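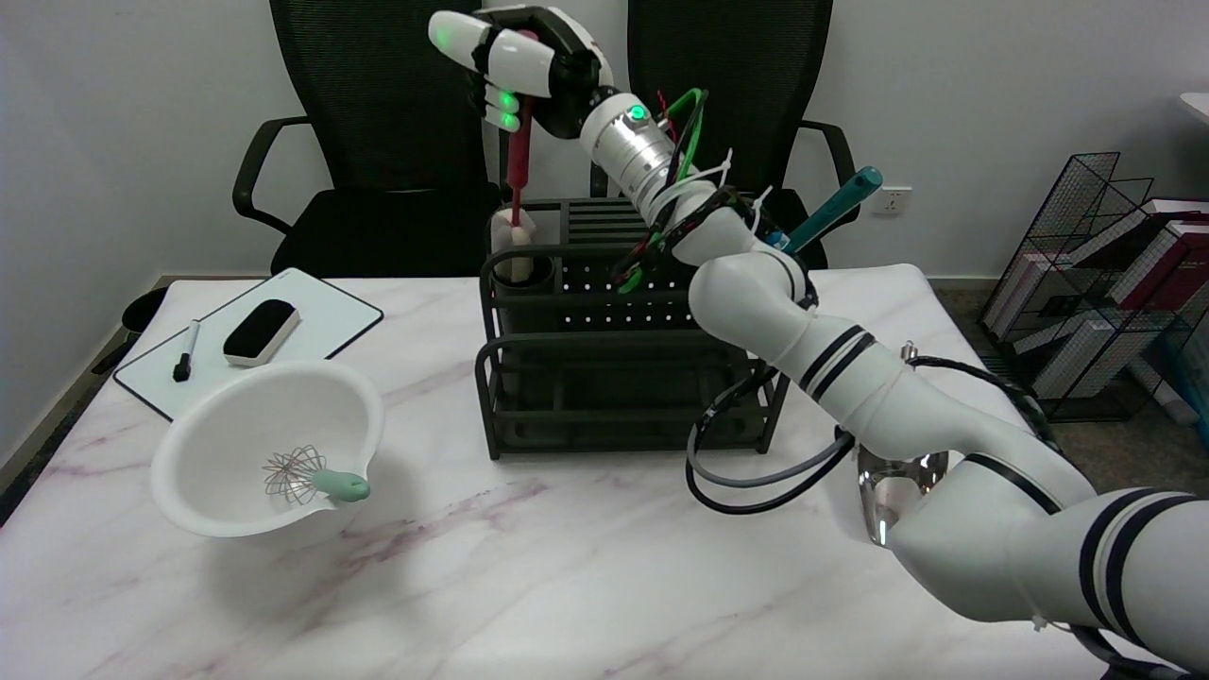

Figure 3. Utensil rack on the work table, with the mixing bowl and whisk to the left.

Storage of Small Kitchen Tools in a Shared Work Area
Project report, Gristitz program in Household Design
Prepared by Khôi Đàm and Anneliese Engelhardt

3.2 The utensil rack

The second part of the project considered how brushes, whisks and similar tools may be kept within reach on a table used for several purposes. The rack selected for study is a rectangular organizer in perforated metal, with an open shelf below and a cylindrical cup holder at one end. A sponge was assigned to the cup holder. A red-handled brush and a teal-handled utensil were also included in the set.

The mixing bowl was kept outside the rack in all layouts. Its wide rim takes up a good deal of table space, and the whisk was stored in the bowl with its handle resting on the spout. A small whiteboard, with its marker and eraser, was kept behind the bowl for notes on each layout.

3.3 Procedure

The layouts were compared over seven sessions in June. At the start of each session the tools were laid out on the table, and each was then returned to its assigned place. Participants recorded any tool that was difficult to put away – long handles were the most frequent complaint. In total, 669 placements were entered in the project log.

3.4 Observations

Participants preferred the rack in the middle of the table, where it could be reached from both long sides. Two participants asked that the cup holder be reserved for the sponge alone. This request was adopted in the final layout, which is presented in Section 4.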